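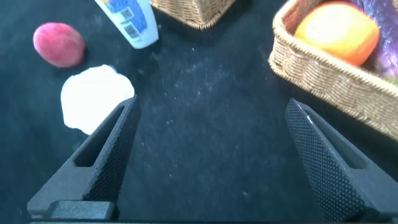 Winter Program of the Pestetti Cultural Society

The Pestetti Cultural Society is pleased to announce its winter evening of Finnish song and spoken tradition, to be presented at the Ojala Room in Vastlow. The program has been prepared under the direction of Pirjo Saarinen, who has led the Society's singing circle for 20 years and who selected the songs from her own notebooks and from recordings lent by members.

The evening is in 2 parts. The first is given to lullabies and work songs, sung without accompaniment by the singing circle. The second is a set of longer narrative songs, with Ville Kuusisto playing the kantele. Mr. Kuusisto will speak briefly before each song on where it was collected and how the words have changed from one parish to the next. English translations by Hertta Hirvonen will be printed in the program booklet, with the original text on the facing page. 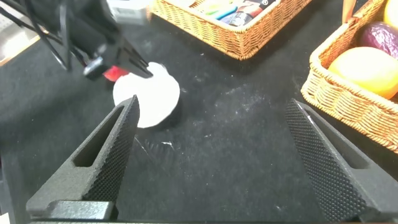

Members who attended the October open rehearsal will notice that the order of the second half has been changed. The long ballad now comes first, followed by the shorter dance songs, and the closing hymn has been moved to the end of the first half. Singers are asked to mark the new order in their folders before the final rehearsal. Corrected pages are available from Ms. Hirvonen.

The Ojala Room seats 100. Admission is free to members and their immediate families, but seats must be reserved in advance through the Society's office. Any places that remain will be offered to the public at the door. The doors will open half an hour before the first song, and latecomers will be admitted only between songs.

The Society also welcomes Orsolya Vida as its new language instructor. Ms. Vida taught for several years in Plidisbridge and will offer a beginners' course in Finnish pronunciation for singers. The course is open to members who do not sing – a small number of places has been set aside for them. Applications should be received by the office no later than 15 January 2020. 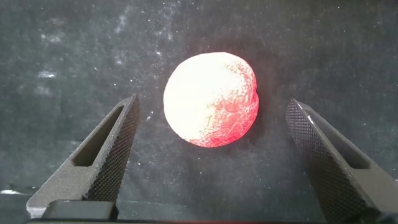
Work on the Society's song archive continues under Marlies Holzer. Almost 400 song sheets have now been cataloged by title, first line and region, and the catalog may be consulted at the office during regular hours. Ms. Holzer would be grateful to hear from families who hold handwritten songbooks, even where these are incomplete or the names of the singers are not known. Songbooks will be copied and returned to their owners.

Members are reminded that audio and video recording is not permitted during the performance. The Society will make its own recording for the archive, and performers who do not wish to be included should inform Ms. Holzer in writing before the final rehearsal.

Requests for wheelchair seating or large-print booklets should be sent to the office together with the reservation.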